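Bristiretti opens kitchen showroom at Naciri Yard

2023-10-04 – Worktop supplier Bristiretti has opened a showroom at Naciri Yard, bringing its sales desk and sample store under one roof for the first time.

The ground floor covers 400 square metres and holds 200 worktop samples, which customers may borrow for up to 10 days. Trade accounts held at the old Werkel Road office move across without any change to terms.
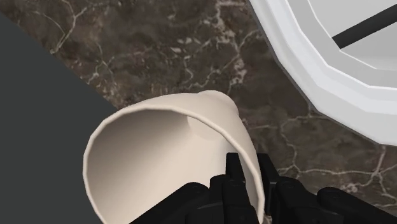

Fitting will continue to be handled by Indon, the company's partner since May. The two firms employ 15 people at the new site.

"Customers kept asking to take a piece home and look at it next to their own cupboards," said Henryk Makowska, managing director of Bristiretti. "We had no room to store enough of them at Werkel Road. Now we do – and there is parking."

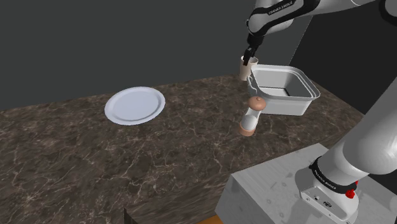
Brown stone worktop with pale veining, shown with a round plate.

Measuring visits can be booked at the showroom desk or by telephone. The Werkel Road office is now closed to callers.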